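Unit 7: Sequencing, Perception and Guarded Motion in a Disassembly Cell

Course notes, Robot Software for Recycling and Repair
Prepared by Femke Verhoeven

7.1 Scope

Unit 6 ended with a calibrated arm and a gripper driver that accepts position and force commands. This unit covers the layer above: how a task is written down, how the cell decides which step applies, and what the controller does between the last camera frame and contact. The running case is the CPU area of a desktop tower. The task code is in the Trova repository under tasks/socket. The planner is Tisska. Read the header comments in both before the lab.

7.2 Task state as predicates

A task in Tisska is a set of operators. Each operator has preconditions, a motion primitive, and expected effects. For the socket we use the following predicates:

case_open
lever_up
frame_open
cpu_in_socket
gripper_holding(x)

The planner does not store a script. At each tick it reads the predicates, selects an operator whose preconditions hold, and runs it. A predicate can be true, false or unknown. Unknown is a legal value and must be handled. An operator that requires lever_up does not fire on unknown; the planner inserts a look operator instead.

For a board with an empty socket and a raised lever, the predicates are case_open true, lever_up true, cpu_in_socket false. Only the insertion branch is open. The extraction branch is pruned at the first check, before any arm motion is planned.
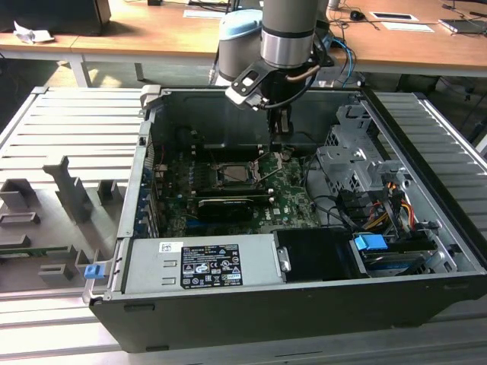
Quentin Bodin objects to keeping lever_up and frame_open apart. On the sockets he has worked with, the frame cannot open unless the lever is up, so one predicate would do and the state table would be half the size. The objection is correct for the mechanics. It does not hold for the estimator, which gets the two values from different image regions with different error rates. Merging them hides a disagreement that we want to see in the log. Exercise 2 asks you to merge them and report what changes.

7.3 Two cameras, two jobs

The fixed camera gives the coarse pose of the chassis. Its estimate is computed once per placement and again after any operator tagged may_shift_case. The wrist camera gives the fine pose of the socket. It runs at 25 frames per second and is used only when the tool is inside the case.

Coarse pose. The chassis detector fits the rim of the case and returns x, y and yaw. Cables crossing the rim break the line fit. Use the robust version (fit_rim_ransac) with 500 iterations. Raising the count further costs time and has not reduced the residual on our set.

Fine pose. The socket detector looks for the retention frame and the screws at its corners. Four point matches give a full pose with one redundant point. With three, the pose is solvable but the residual carries no information, and the confidence is capped at 0.5 in code. With two or fewer the detector returns unknown.

Two failure modes account for most bad fine poses:

Reflection. Bare metal case walls produce highlights that pass the circle test for a screw head. Mask everything outside the board region before running the test.

Self-occlusion. The fingers always cover part of the view. The mask is static in the camera frame for a given finger opening, so it is stored as a lookup table indexed by opening. If you change the fingers, regenerate the table.

A processor coated in old thermal paste has low contrast and few stable features on its top surface. Do not match on the heat spreader. Match on the frame, and take cpu_in_socket from a separate classifier run on the crop inside it. 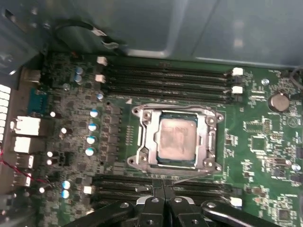 The classifier is small and was trained on 700 crops. Its output is thresholded twice: above the upper threshold the predicate is true, below the lower threshold it is false, and between them it is unknown. Thresholds live in socket.yaml. They were tuned on the validation split and should not be adjusted to make a single run pass.

7.4 Guarded motion

Position control ends at the standoff height. From there the controller switches to a guarded descent, defined by a direction, a speed limit, a force limit and a travel limit. The move ends on whichever limit is met first, and the return code says which.

FORCE: contact was found. Compare the height against the expected value before setting any effect.
TRAVEL: no contact within the allowed distance. Treat as a pose error.
TIMEOUT: controller fault. Stop and hold.

The force signal is filtered before the comparison. The filter adds delay, and delay times speed is extra travel after contact. Compute this number for your settings and write it in the lab report. Students who copy the speed from the Unit 6 exercise will exceed the force limit on the first touch.

Tare the force sensor at standoff with the tool in its final orientation. The dress cable pulls on the wrist differently at each orientation, and an offset taken at the home pose is wrong inside the case.

7.5 Lab procedure

1. Start the Erer bridge and confirm that both camera topics are live.

2. Run place_check. The coarse pose must repeat across three calls before you continue.

3. Move to standoff above the socket area, tare, and run look. Record all predicate values, including unknowns. 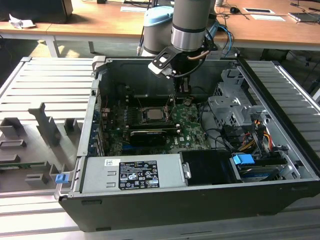 4. Step the planner with tick --dry. It prints the selected operator and the pruned ones. Explain each pruned operator in one line.

5. Run one guarded descent at half speed. Save the force trace and the return code.

6. Repeat step 5 with the lateral offset set in your group file. Compare contact heights.

7.6 Exercises

1. Write preconditions and effects for close_lever. State which predicates it leaves unchanged.

2. Merge lever_up and frame_open. Replay the 165 logged ticks and list those where the selected operator differs.

3. The fine pose has confidence 0.5 and the classifier returns unknown. Give two look operators that could resolve this and say which one Tisska picks under the default costs.

Reading: Manríquez lab manual, chapter on guarded moves. The section on stiffness may be skipped until Unit 8.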